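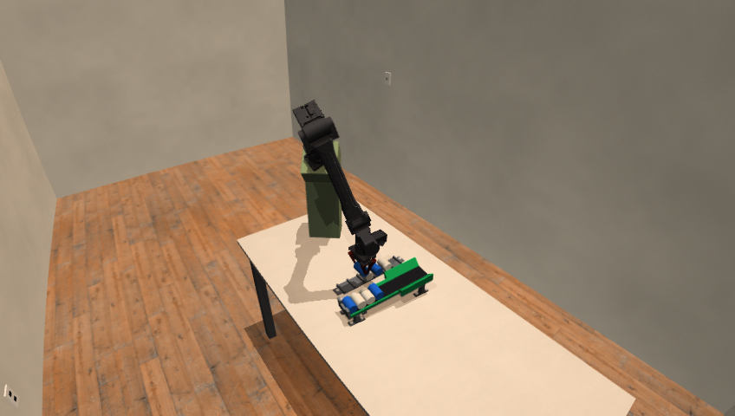 Kuteseo is a training kit for people who run meetings between groups in dispute over water, grazing or farmland. It comes from Grodico, costs £190, and is sold to local councils, aid agencies and university departments. I bought a copy last March for our own training programme and have now run it with four groups, so I think I can say fairly what it does well and where it falls short.

The box holds a facilitator's handbook of 60 pages, eight role folders, a folding map, a set of season cards and a pad of agreement forms. There is also a code for downloading the printed parts again, which you will need, because the agreement forms get used up quickly.

The exercise is set in Tuter, a made-up district with one river, the Quách, and three settlements along it. The upstream village has dug a new channel for its orchards. The farmers in the middle say their wells have dropped since then. The herders downstream used to cross the farmers' land in the dry months and have been told they can't any more. There is a district office with very little money and a mining company that wants a licence. Each player gets a folder with a short life history, a list of what they want, and one thing they would rather the others didn't find out.

Play takes two days if you follow the handbook. The first day covers the background, private talks between pairs and one open meeting. The second brings in a drought, by way of the season cards, and then asks the group to write down an agreement and test it against two more seasons.

**The role folders**

These are the best part of the kit. I have used a lot of role-play material in which the farmer is angry, the official is corrupt and the outsider is sensible, and participants learn only to play those types. The Kuteseo folders are more careful. The orchard owner has borrowed against a crop that won't fruit for three years. The herder's brother-in-law farms in the middle village and stands to lose from any deal that reopens the crossing. Players come across these things slowly, and the private talks change the open meeting a good deal.

Lợi Quan, who ran the second group with me, pointed out that the women's roles have real decisions attached to them. In the kit we used before, they mostly gave testimony and then sat and listened.

**The season cards**

I have mixed feelings about these. The idea is sound. Rainfall in the exercise doesn't decide whether there is violence. It makes some choices more expensive, and what happens next depends on whether the district office has kept its promises, whether people trust the gauge readings, and whether the crossing was shut by agreement or by force. That matches what most of us see in the field, and it is a useful correction for trainees who arrive thinking that drought leads straight to fighting.

The trouble is in the arithmetic. Each card changes the water level, the price of fodder and the household stores, and the facilitator has to work out all three by hand for every settlement while the players wait. In my first session this took so long that people went out for tea and came back with their own side deals. Thư Nông made us a simple spreadsheet, and it now takes a couple of minutes. Grodico ought to supply one.

**The handbook**

It is clearly written and the timings are realistic, apart from the season rounds. The section on debriefing is very good. It gives you questions to ask each role in turn and warns you to leave time for anyone who has lived through something similar. One of our participants had, and I was glad of those pages.

The chapter on economics is thin. It explains what a shared resource is and then stops. There is almost nothing on credit, land titles or who gains from a shortage, although the role folders lean on all of these. If your group doesn't already have the background, set aside an hour for it or send some reading beforehand.

I also found an error in the first printing. The map shows the gauge station below the farmers' intake, while the handbook places it above. This matters, as half the argument is over whose reading counts. I wrote to Grodico and had a corrected map from Hậu Võ in their support office within the week – print that one and throw the other away.

**Group size**

You need all eight players. The handbook says you can drop the mining company and the schoolteacher, and I tried this with a smaller group. Without the company there is no outside money, and the talks settled far too early. With larger groups, doubling up on roles worked better than I expected, especially for the district office, where the two officials soon began to disagree with each other.

**Wear and tear**

The map has split along one fold. The folders are holding up well. The cards are thin and mark easily, and Tâm Từ has put our set in plastic sleeves.

**Is it worth the price?**

For an organisation that will run it more than once, yes. For a single workshop I would try to borrow a copy, as there is a lot of preparation and you won't get the best from it the first time. It suits people with some experience of chairing difficult meetings. Complete beginners got lost on the second day, and Lâm Thân had to step in twice to restart the talks.

I'd give it four out of five. Our next session is on 28th January, using the corrected map and the spreadsheet, with an extra hour on land and credit before the folders are handed out.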